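### 3.2 Small drawer cabinets as a storage problem

Of all the furniture we looked at, the miniature drawer cabinet turned out to be our favorite. It is small enough to stand on a desk, yet it asks the same things of its owner as a full-sized dresser: what goes in, which drawer it goes in, and whether anyone will find it again in February. Our households were wonderfully inventive on this point! One kept a single spare key in the top drawer and nothing else at all.

We asked 8 households to put away a mixed set of small objects (buttons, caps, erasers, clips, odd bits of plastic) and to talk while they did it. Jaiswal and Kariuki coded the talk separately, then compared notes. Across all sessions we logged 335 placements. The color of a drawer front came up again and again, often as a name: people said "the orange one" far more readily than "the top one," and they kept the habit when they came back for a second visit. 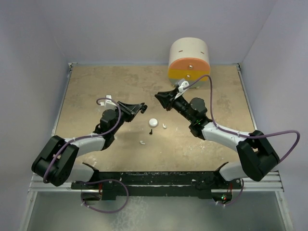
**Figure 2.** A round-topped cabinet against the back wall, with an orange drawer above a mustard-yellow one, each with a round knob, and a small black object held away from it.

Color names have a practical side that we had not expected to enjoy so much. When two people share a cabinet, "put it in the yellow" is quick to say and hard to mishear, and it still works if one of them is across the room. Position words caused more trouble. In three-drawer cabinets "the second drawer" was counted from the top by most speakers and from the bottom by two, who were married to each other and had never noticed any difficulty.

Knobs mattered too. A single knob in the middle of a drawer invites a straight pull, and our participants liked that for light drawers. With wider drawers they tended to steady the cabinet with the other hand, a point we take up again in Section 4 along with Casado's notes on drawers that stick.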